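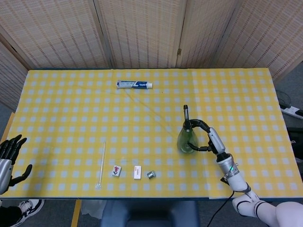
Demo table, right arm on the green spray bottle

Home | Tickets | Knowledge base | Open day | Log in

Ticket: Right arm drops out between items during visitor demo
Site: Eviveck demo room
Opened: November 11, 2021
Status: Open, workaround in place

Okay, starting this one fresh because the old Stileck ticket has turned into a swamp and I can't find anything in it anymore. Same robot, same table routine we show visitors, but I'm pretty sure it's a different fault.

What happens: the right arm picks up an item, holds it for the visitors, puts it back and then just sits there. No error on the operator screen. The left hand keeps answering the whole time (I had it wiggling its fingers at a very patient group from Berrada while I poked at menus). After 38 seconds the right arm wakes up and carries on like nothing happened. It's always 38, I timed it on my phone until I was sick of it.

It did this in 8 of the 13 runs we gave on the open day. Visitors mostly assumed it was thinking, which was sweet of them, but the kids wandered off to the snack table and I can't blame them.

Tried so far, in the order I tried it:

- Restarted the operator software. Fine for one run, then back.
- Swapped the order of the items. No change. It'll hang after the spray bottle, it'll hang after the toothpaste, it doesn't care.
- Took the little silver metal piece out of the routine completely, thinking the gripper was retrying on something so small. Still hung, so I put it back.
- Ran with the left side parked. Hung anyway!
- Checked the power strip on the floor, pushed every plug in again. I wanted it to be this so badly.
- Looked over the cable hanging off the right forearm. I can't see any damage, but I didn't take anything apart with people in the room.

Update 1
Stileck support called back, super nice and quick. They asked whether the grip timeout was still set to 2,000, and yep, it is. That's in milliseconds, so two seconds, and it's nowhere near the stall I'm getting. They had me send the logs anyway. They also asked what's on the table, so for the record: the green spray bottle, the toothpaste, the thin glass rod at the front, the small card or box with the flowers on it, the white box with the red stripe, and the silver bit. Checkered cloth underneath. They wondered if the checks were bothering the vision side, so I pulled the cloth off and ran it on the bare table top. Hung on the second item. Cloth's back on, it looks nicer.

Update 2
Logs came back with a note. The right arm controller is dropping its network connection and waiting for a new address, and the left is on its own line so it never notices. That fits everything! The Brosetti switch we put in before the open day is the new thing in the chain, and of course I never thought to mention it. Moved the right arm back to the old switch and did a handful of runs with no stall. I'm not calling that fixed, we've had good streaks before.

For whoever runs the next visit:
Keep the right arm on the old switch. If it stalls anyway, leave it alone and talk to people, it'll come back by itself. Please don't hit restart while it's holding something, because the gripper opens on startup and I'd like the glass rod to survive until the holidays.

Still to do: set a fixed address for the right arm, then try the Brosetti switch again with no audience. We've got the next school visit in December and I want this closed before then. Also somebody should smooth out that tablecloth, it's got creases across the middle and I keep forgetting to bring an iron.

I'll add the new logs once I've got a long run in.

Comments (8) | Shares (0)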